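The Afterlife of the Box

The first thing a small importer learns is that merchandise arrives once and cardboard arrives forever. The goods get unpacked, counted, shelved and, with luck, sold. The boxes stay behind and reproduce.

I spent a stretch of December in the stockroom of Toddale, a mail-order shop that sells small parts and odd hardware to people who would rather fix a thing than replace it. I had gone there to write about the customers. By lunch on the first day I had filled four pages of my notebook with cardboard.
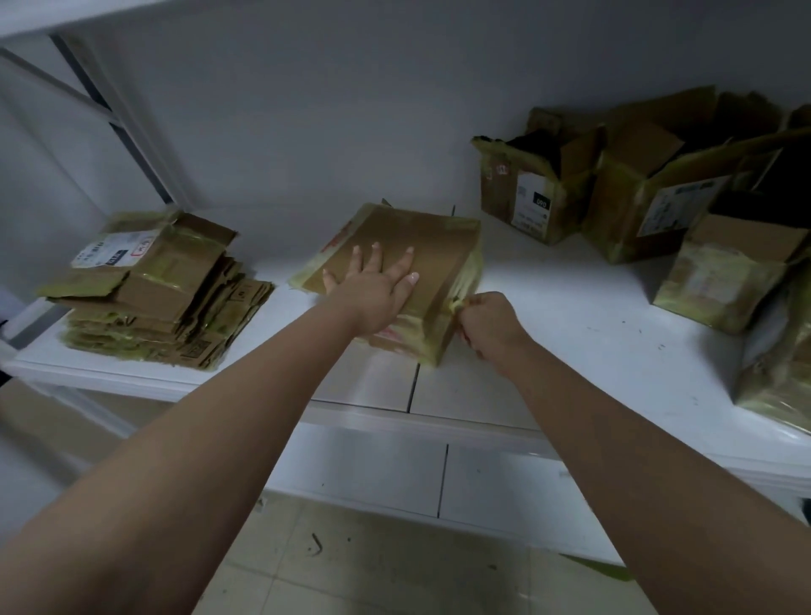
Vega Llorente

The stockroom has white shelves, and a good stretch of shelf space is given over to boxes on their way to becoming flat. On one side they pile up like a badly shuffled deck. On the other stand the ones still waiting, flaps up, tape wrapped around them, looking like guests who haven't heard the party is over. In between is a patch of bare shelf where the work gets done, one box at a time, by hand.

Joseph, who has run the place since it was a card table in his garage, told me the shop takes in 2,000 parcels a year. He is not sentimental about any of them. "People think I'm in the parts business," he said. "I'm in the tape business. The parts are a hobby."

He has a point about the tape. Cardboard is a reasonable material. It folds where you ask it to and it tears where it's tired. Packing tape, the yellowish shiny kind that comes around a parcel from far away, is something else. Whoever seals these things does it as if the box will be dropped from a ship, which for all I know it will. The corners get tape. The edges get tape. Then the tape gets tape, in case the first tape had doubts.

There are two schools of thought on getting it off. The first belongs to the pullers, who find a loose end, pinch it and peel, hoping for one long satisfying strip. Sometimes they get it. More often they get a narrow ribbon that wanders off toward the corner and quits, taking the top layer of the box with it. The second school cuts. Cutters are calmer people and they finish sooner, but they have to watch their fingers, and they leave the tape on the flaps for somebody else to worry about.

That somebody is usually the recycler. Toddale's takes flattened board with a bit of tape on it, up to a point, and the point appears to move depending on who is driving the truck. Joseph once had a whole load refused over what he still calls "one sock's worth" of plastic. He tried a box-crushing gadget called the Flellex after that. It cost $245, jammed on the thicker board, and now props open the back door, a job it does very well.

So it's hands again. Flat palm on top to hold the thing still, the other hand working along the edge.
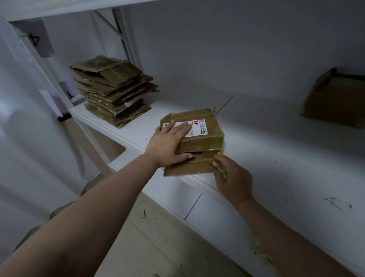 A flat palm on the parcel and a full stack behind it.

I asked about the labels, too. A lot of them carry stamps and handwriting from the far end of the trip, and I had started to look at them the way other people look at postmarks. Joseph used to black out every address before recycling. He gave up at 611, a figure he knows because he kept a tally on the wall.

The better boxes get a second life. He offers them to Arnisport, the sports shop next door, where they go back out full of shin guards. The frayed ones join the stack, which grows until it leans, and leans until someone takes it down and starts another. He charges himself 32 cents in his head for every new carton he has to buy, and he can tell you the running total whether you ask or not.

On my last afternoon I tried a few myself. I'm a puller, I'm sorry to report. I got one clean strip the length of the box and held it up for Joseph to see, and he pointed to the next parcel.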